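We use cookies to remember your settings and measure visits. Accept all | Manage preferences

Social Media Editor (part-time, fixed term), Livau

Livau publishes long-form articles on local government, housing and public transport. Readers reach the site mainly through links on social platforms, and many comments respond to the headline alone. The post covers how articles are presented on those platforms and how replies are handled.

Duties
- Write link posts for each published article, stating its main finding and its limits.
- Schedule posts in Tostent and keep the log of corrections up to date.
- Moderate replies between 9 am and 1 pm under the house rules.
- Report monthly on click-through and reading time, by platform.

Requirements
- Two years' experience of editing or moderation.
- Accurate written English.
- Working knowledge of spreadsheets. Experience of Tostent is useful but can be gained in post.

Terms
17 hours a week for 47 weeks, worked remotely. Equipment is supplied. The editor reports to the managing editor and has no line management duties. The archive holds over 100 articles, and the postholder will rewrite the link text for 74 of them in the first quarter.
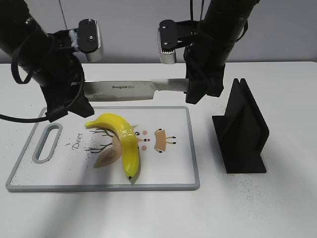 A knife held above a white table by a black robot arm.

How to apply
Send a CV and one sample post of no more than 60 words, based on any article on the site, through the applications form. Covering letters are not read. Applications close at noon on the last working day of August. Shortlisted applicants will be set a paid editing test, followed by a video interview.

Get new vacancies by email. Enter your address to subscribe to the Livau newsletter.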